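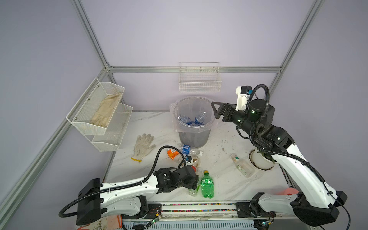
I have started putting full stops at the end of my text messages again, and I would like it known that I am not angry with anyone.

This came up in December, when I replied "Fine." to my niece Nayeli, who had asked if she could borrow the car. She rang me inside two minutes to find out what she'd done. Nothing, I said. I'd agreed to lend her a car. I thought it was rather generous. She explained, in the voice you'd use on someone holding the remote upside down, that "fine" on its own is neutral, "fine!" is friendly, and "Fine." means I've been sitting in the dark thinking about her failings.

I learned to type in a classroom in Testurby where leaving off a full stop cost you marks. I can't remember anyone suggesting the thing had feelings.

So I went back through my messages for evidence. The family group chat was the worst of it. My cousin had posted that she'd finally been moved into the Mostenport office, bigger desk, nice view of the harbour. There were 32 replies, nearly all of them in capitals with the last letter leaned on. Mine said "Congratulations." I read it back a few times and I have to admit it does sound like I was after that desk myself.

For a while I tried to reform. I dropped the full stops and just let sentences wander off the edge, which made me feel as though I'd left the house with the stove on. Then I tried exclamation marks. The trouble with those is that you can't stop at one message. Once you've told the dentist's receptionist "Tuesday is great!" then a plain "Thanks" the next morning reads like your marriage has ended. I sent 12 in one day to a man about a fence and by the evening he was calling me mate and had knocked a bit off the price, so I suppose there's money in it.

My friend Ilham Ghoneim has avoided the whole problem by sending voice messages. Her record is over 51 minutes across one weekend, a good part of it spent ordering at a bakery. I listen to them while I do the dishes. I've got no idea how she feels about punctuation but I know a lot about her knee.

The phone isn't much help either. It now offers me little ready-made answers, and they're all far more cheerful than I am. "Sounds good!" "Love it!" Somebody let me know their flight was delayed and it suggested "Awesome!" I nearly hit it with my thumb, too.

Anyway, I've gone back to the full stop. I've warned the family. My brother answered with a thumbs up, and according to Nayeli that's ruder than anything I've ever sent, so now I'm waiting to hear what he's upset about.

She did bring the car back, by the way, with the seat all the way forward and no petrol in it. I texted her "Thanks." and I meant that one.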